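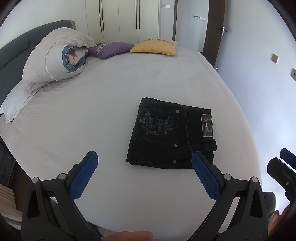
4. Setting up for a live DJ night

Follow this section if the Vemau mixer will be used in a club or a rented hall. For home practice, skip to section 5.

4.1 Connect the decks

1. Turn the master volume all the way down and switch off the speakers.
2. Plug the left deck into channel 1 and the right deck into channel 2. Leave channels 3 and 4 free for guests.
3. Set the switch above each channel to PHONO for turntables or LINE for media players.
4. Screw the ground wire from each turntable to the post on the rear panel.
5. Turn on the mixer, then the decks, then the speakers.

CAUTION: Never switch a channel from LINE to PHONO with the volume up. The jump in level can damage speakers and hearing.

4.2 Set the levels

1. Play the loudest track you expect to use.
2. Raise the channel trim until the meter peaks at the last green light. An occasional yellow is fine. Red is not.
3. Repeat for the other deck.
4. Bring up the master slowly while someone stands on the dance floor and listens.

Note: A room sounds brighter when it is empty. Leave the high EQ alone until people arrive – then adjust in small steps.

4.3 Changing over between DJs

Allow at least 5 minutes for each changeover.

1. The incoming DJ connects to channel 3 or 4 while the current set is still playing.
2. Check the new signal in the headphones only, with the channel fader closed.
3. Fade across on the last track.
4. Unplug the outgoing DJ's gear after its faders are closed.

To save a DJ's settings, hold MEMORY until the display blinks. The mixer stores 20 profiles. Number 20 is overwritten when the memory is full, so keep your house settings in slot 1.

4.4 Output limit

The limiter is set to 114 at the factory. If the venue has its own limit, enter the lower value under MENU > OUTPUT and press SAVE. Error 639 means the value was not saved. Turn the mixer off, wait a few seconds and try again.

Section revised Jun 13, 2018 by Snædís Laxdal.

Shares: 5 | Comments: 0

This site uses cookies to remember your preferences. Accept | Settings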